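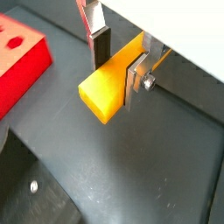
Yellow block and red block, work surface.

Fitzgerald Toy Library, block set meeting
September 11, 2022
Present: Radoslava Dvořáček (chair), Vendula Kadlec (minutes)

1. Minutes of the March meeting approved with no changes.

2. Yellow blocks. Radoslava would like to keep the translucent amber-yellow for the Zuto set. Vendula finds it too close to the orange and would prefer a solid color. Agreed to keep it for this batch and ask families at the next open day.

3. Red blocks. The hexagonal hole stays. Vendula to check that the pegs from the old Satberg set fit it.

4. Work surface. Scuffed and scratched but still flat. No replacement this year.

5. Storage. Ten more boxes needed. Vendula to get a price from Vumero.

6. Budget. $352 left for blocks. Radoslava asked that $100 of it be held back for pegs. Agreed.

Next meeting: date to be set by email.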